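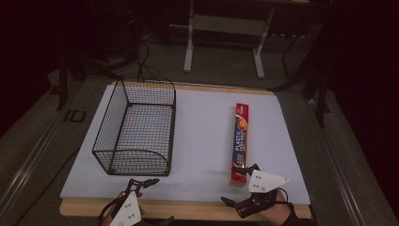
11 Jan 2024
Plerkitz workshop, back bench. Amissah kitchen drawer job, continued.

Started on the basket question, which has been on the list since December under the heading "quick". The kitchen corner is meant to hold the things used for both lunch and glue-ups, and the wrap is the worst offender. It lives on top of the microwave until someone wants the microwave, then on the paper trimmer, then in whatever room the person holding it remembered something else.

Candidates for the bench: the black wire mesh basket and the long box of food wrap. Both out on the pale board on the wooden table, more or less side by side, lengthwise. The board is a good surface for this sort of thing. Black wire shows up on it, and so does every crumb, so I have wiped it twice.

Notes on the basket. Fine square grid, thicker rods round it, open top, near end with a rounded curve to it. I like the curve when I'm lifting the thing out of a drawer and dislike it when I'm trying to put a box with square ends hard up against it. The box stops short and you lose a bit of length at the bottom. Measured the gap at 16 mm with the steel rule, then again with the other steel rule, same answer. I had hoped the rules would disagree and one of them would be on my side.

The mesh has its own habits. Anything with a corner goes into the grid and has to be talked out again. Pencils are fine. The bag clips are not fine. Crumbs fall through, which I put down as an advantage before remembering what is under it when it's in the drawer (the drawer).

Notes on the wrap. Mostly red box, blue panel down the length, PLASTIC in white capitals and FOOD WRAP smaller. For once a label that could be read by somebody standing at the sink with their glasses on their head. The end flap is plain tan card and is the weak point of every one of these boxes we have owned. Once it gives up, the roll comes out of the end when you pull, you catch it, and the loose edge welds itself to the roll. Finding that edge again is the only precision work some of us do all day.

Tried the box in the basket, long side down. Goes in. Comes out again with the flap caught in the mesh about half the time, which at present is a nuisance and by next month will be a torn flap. Tried it on its narrow side: comes out cleanly, but there's then room next to it, and room in this workshop fills up with hex keys. Tried it standing on end in the corner. It stood there looking reasonable until I shut the drawer on it, at which point the drawer and I both learned something about height.

Considered the obvious alternative, a Grodine wrap holder with the cutter built in. The catalogue has it as item 227, with a photograph of a lemon beside it. The Orkari rails we already have would take it, in theory, on the inside of the cupboard door. Against: the door already has the tea towel hook and the first aid list, and opens onto the side of the fridge. I don't want to be the person who fixed the wrap and lost the first aid list.

Also considered a lining for the basket. A strip of card along the bottom would stop the flap catching and cover the grid where the clips go in. Card is free and we have offcuts. It'll get damp in a week. The thin ribbed drawer matting would be better and we had a roll of it, according to the stock sheet, which runs to 2,435 lines and says "matting, ribbed, part roll, see other shelf". There is no entry saying which shelf is the other one.

On gluing. Colleagues who use the wrap between the clamps and the work (correct, please carry on) should put the box back in the kitchen corner afterwards, flap closed. Colleagues who use it on sandwiches should not have to wonder what the brown spot is. I would be happy to run to 2 boxes, one for each purpose, marked in pen on the tan end where it can be read with the drawer open. It would cost very little and spare us the conversation about whether PVA is technically edible.

Position for now:
Basket goes in the second drawer with the curved end towards the front, so the finger room is where the fingers are.
Wrap goes in on its narrow side, against the left.
Foil, if we ever buy any again, takes the gap next to it and keeps the hex keys out.
Bag clips to the jam jar. They were happy in the jam jar.

Still to do: find the matting. Cut a card strip in the meantime and see how long it lasts. Check the drawer runner, which has a click in it that I'd been blaming on the basket until I opened it without the basket. Write GLUE on a box and stand by it.

Margin note, after tea: the Amissah drawing shows the drawer dividers running front to back, and I have been assuming side to side all morning. Basket goes in either way, but only one way lets the drawer below open. Have turned the drawing round and pinned it up again. Dividers tomorrow, with the drawers out of the unit and on the floor where they can't surprise me.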